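Robots learn to ask for a second look before they pick things up

A research group at the Badawi lab has spent the better part of a year on a problem most of us solve without thinking, which is how to take hold of something when you can't quite see the edges of it. Their answer, set out in a paper released in December, is pleasantly simple. When the robot arm isn't sure, it stops short of the object, shifts a little to one side, and looks again before it commits.

The method goes by the name Stodov, and it works on top of whatever grasping software a lab already has. The existing program suggests a spot to grip, and Stodov gives that suggestion a score for how much the team ought to trust it. A high score means the arm carries on as usual. A low one sends it through a short pause and a new estimate, and then the score is worked out all over again. The researchers capped the number of second looks at four, mostly so that a stubborn object wouldn't keep an arm hovering all afternoon.

Thin, bent and see-through things are the ones that cause the most grief, and anyone who has tried to fish a coat hanger out of a crowded cupboard will have some sympathy. Wire is especially hard on depth sensors, which tend to see straight past it to whatever is behind. For that reason the group built its test collection, called Tuvavwood, almost entirely out of awkward household bits and pieces – wire stands, whisks, drinking glasses, reading glasses, and a good many things propped up on or leaning against other things.

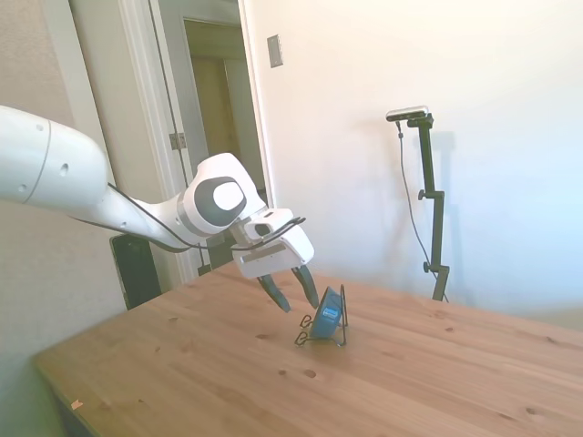

A robot arm with its gripper open near a small black wire stand on the tabletop.

Tuvavwood has 400 arrangements in all, and the group ran 3,313 grasp attempts across them. Half the fun of the paper, at least for this reader, is in the comparison of the trickiest cases. Out of 1,837 attempts that the scoring step marked as doubtful, the arm went on to lift the object cleanly in 1,385 of them once it had been allowed its extra looks. The same grasping software running by itself on matching arrangements managed fewer than half.

There is a cost, and the authors are quite open about it. Each second look adds a few seconds, and on a busy packing line those seconds would add up in a hurry. They suggest the method is better suited to homes, repair benches and small workshops, where dropping a thing is usually a bigger nuisance than waiting for it. They also found that shiny objects still fooled the scoring step more often than they would have liked, with the arm quite confident about a grip that was centimetres off.

The next round of work will be done together with a partner lab in Busau, whose people want to try the same approach on objects that are tangled together. Both the Tuvavwood arrangements and the Stodov code are to be shared freely, so that other labs can set up the same tests on their own tables and see how they fare.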